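List: sim-kitchen-users
Subject: Re: Trenetti kitchen pack, worth the license?
In-Reply-To: message from the list, February

> We are a small group and have to choose a simulated kitchen before
> the spring. Has anyone on this list run the Trenetti pack for longer
> than the trial period? The sales page shows nice stills but says
> little about the wrist view, which is what we train on. We have been
> using the Rewi scenes up to now and the lighting in them is flat.
> Also interested in whether the Brudetti loader is still needed or
> if the pack opens without it.

We have had the Trenetti pack on a paid license since the fall, so I can answer most of this.

First the loader. You still need it. The pack opens without Brudetti, but the counters come in with no collision shapes and things drop through them. With the loader installed everything sits where it should. Version 2 of the loader is the one to get. The older one reads the files but ignores the material settings, and you end up with gray counters.

On the wrist view: this was our main reason for buying, and it is mostly good. We have rendered 2000 episodes from it, all in the tiled kitchen with the blue counter. The shadows are computed from the full arm, including the parts that are outside the camera's view, and they are soft at the edges. In the Rewi scenes we either got no shadow at all or a hard black one, and a policy trained on those did badly under our lab lights.

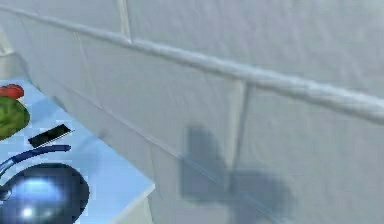

The shadow quality is set in the scene file and not in the renderer, which took me a while to find. Look for the light block near the end. There are two settings, one for the size of the lamp and one for the number of samples. Raising the lamp size makes the edges softer at no real cost. Raising the samples slows everything down. We left the samples at the default and I don't think it matters for training.

The tiles are modeled well enough. Grout lines and the raised strip along the wall catch the light, and the surface has some unevenness to it, so a view that is mostly wall still has something in it. That matters more than it sounds. With a wrist camera a fair share of the steps look at the wall or the edge of the counter while the arm is on its way somewhere, and with a plain white wall those steps are nearly useless to the model.

Things I don't like:

The produce is low in detail. The tomato is fine. The lettuce is a lumpy green ball and at low resolution it can be taken for a cabbage or a pepper. If your task labels depend on telling vegetables apart, bring your own meshes. We swapped in a set from the Udo library and they loaded with no changes other than the scale.

The dark shiny surfaces are too shiny. You get a strong white highlight on dark blue items that jumps around from one step to the next. I turned the gloss down by hand. There is no global setting for it, so you have to do each material.

The random placement tool only moves objects within a fixed zone. For us that meant everything stayed bunched at one end of the counter and the rest of the view was tile.
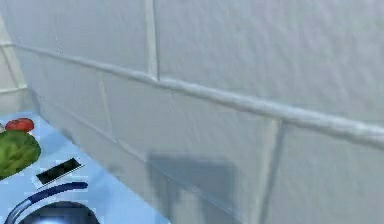 Reading time of this message: 4 min

You can get past the placement limit by editing the zone file, which is plain text. Four corner points, in meters, measured from the counter's back left corner. If you put a corner past the edge of the counter the tool does not warn you, it just drops objects on the floor and counts the episode as valid. Check the first few before you start a long run. I lost a night to that.

Speed. On our one workstation we get 53 frames per second with the wrist camera alone, and less than half of that once a second camera is added. Rewi was faster for us, but it was also doing less. If you run many copies side by side, memory will stop you before the graphics card does. Each copy loads its own set of textures and there is no way to share them that I have found.

Support has been fair. I have written to them twice. The first answer came the next morning and fixed the problem (a missing path in the loader settings). The second was a question about sharing textures and the answer was that it is planned. I would not buy on the strength of that.

Price. We pay 70 a month for one seat, academic rate. The rendered output is yours to publish, but the meshes are not, so you can't put the scene files in a public repository next to your code. We put up the rendered episodes and a list of settings, and anyone who wants to rebuild the scenes needs a license of their own.

For a small group working from the wrist view I would take it over Rewi, mainly for the light and the shadows. If you need a wide range of food items or heavy parallel runs, keep the trial going for the full period and test those two things first – they are where it falls short.

I can send my edited zone file and the list of gloss values off list. The gloss values are for the tiled kitchen only, I haven't touched the other rooms in the pack.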